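Chapter 4
Packing, Packaging and the Cost of Empty Space

What you will learn in this chapter
The difference between primary, secondary and transport packaging
How to work out the fill rate of a carton
Why seasonal goods cause trouble in the packing room
Key terms: primary pack, outer, void, fill rate, dimensional weight

Every product that leaves a warehouse travels inside something. Often it travels inside several things at once. A bar of soap has a paper wrapper, the wrapper goes into a tray, the tray goes into a carton, and the carton goes onto a pallet. Each layer costs money to buy, takes time to handle and uses room on the truck.

Chapter 3 dealt with storage. There, the main question was how to find goods quickly. In this chapter the goods have been picked and are waiting at the bench, and the question is what to put them in.

4.1 Containers before cardboard

For most of the history of trade, goods moved in baskets, sacks, barrels and jars. Baskets were light, could be made from local plants and let air reach the contents, which suited fruit, eggs and fish. Their weak point was stacking. A round basket leaves gaps at its corners when it is set beside another one, and a heavy load on top will push the rim out of shape.

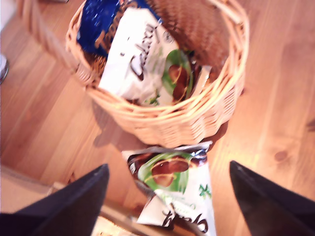 The folding carton changed this. It could be shipped flat, opened when needed and stacked in square blocks with no gaps between. By the time mail-order selling became common, the carton had replaced most older containers for dry goods. Baskets stayed in use for gifts, for display in stores and for some farm produce.

4.2 Three layers

The primary pack touches the product. For candy this is usually a bag or a wrapper. The secondary pack, or outer, groups several primary packs together. Transport packaging protects the outers on the road.

Flexible primary packs such as bags are cheap and weigh little, but they have no fixed shape. Two bags of the same candy may settle differently, and a packer has to decide whether to lay them flat or stand them up.
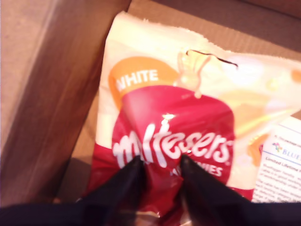 The fill rate tells us how well the space in a carton is used. Divide the volume of the goods by the inside volume of the carton and multiply by 100. The space left over is called void.

Case 4.1: Spring orders at Remell

Remell is a mail-order candy seller with 140 product lines. Its packing room used one carton for every order. When Roel Bakker took over the room in October, he measured a sample of 785 orders and found that small orders left the most void. He added two smaller cartons from a supplier, Desmet, and set aside 15 minutes of each shift for making them up. His colleague Milan Jacobs asked for a separate bench for seasonal lines, whose packs change shape every year.

Before reading on, write down which costs you would expect to rise at Remell and which you would expect to fall. We return to the case in section 4.5.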